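Sun hat brim going limp after washing, restitch or replace?

fennelpatch
Posts: 212

I have a cotton bucket hat, khaki, from Stollitz. After two seasons of hiking the brim drops over my eyes in any wind. It gets a hand wash in January and another in midsummer, cool water, air dried. The label says cotton shell and says nothing about the interlining. Can the stiffness be put back without taking the brim off the crown?

quarterinch
Posts: 4,000

Depends what is between the two layers. Fusible interlining lets go of the fabric after enough washing and no starch will fix that for long. Pinch the brim and slide the layers against each other. If they move separately between the rows of stitching, the bond is gone.

If it is sewn-in canvas, it has only softened. Spray starch, press from the outer edge toward the crown, let it cool flat.
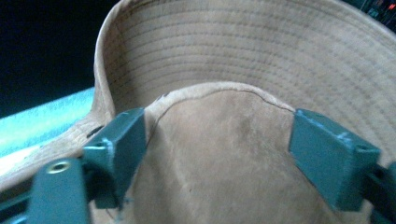 Row spacing matters too. On my own hats I stitch at 7 mm for a soft brim and half that for a firm one. Stitch length 2.5 mm, same thread top and bottom. Start at the crown seam and work outward in one spiral so you have a single start and a single finish to secure.

oldselvage

Disagree on direction. Start at the outer edge. Working outward pushes the slack to the rim and you get a wavy edge.

quarterinch
Posts: 4,000

Only if the presser foot pressure is too high. Back it off and use a walking foot. I have done it both ways on the same pattern and the outward one lay flatter.

oldselvage

On a Kettunen industrial, maybe. On a home machine the foot drags whatever you set it to.

tarn_and_moss
Posts: 88

Starch is a bad idea for hiking. It washes out in the first rain and goes tacky with sweat. I added 8 extra rows between the existing ones on mine, polyester thread, no new interlining. Brim holds in moderate wind. It did shrink the brim slightly across its width.

fennelpatch
Posts: 212

Did the pinch test. Layers slide near the rim, stay put near the crown. So partly failed fusible?

quarterinch
Posts: 4,000

Sounds like it. Try a press cloth and a dry iron at the cotton setting, ten seconds per spot, no sliding. Sometimes the adhesive takes again. If it fails, add rows in the outer third only.

oldselvage

And test the heat on the inside of the crown first. Some of these have a brushed lining that goes shiny.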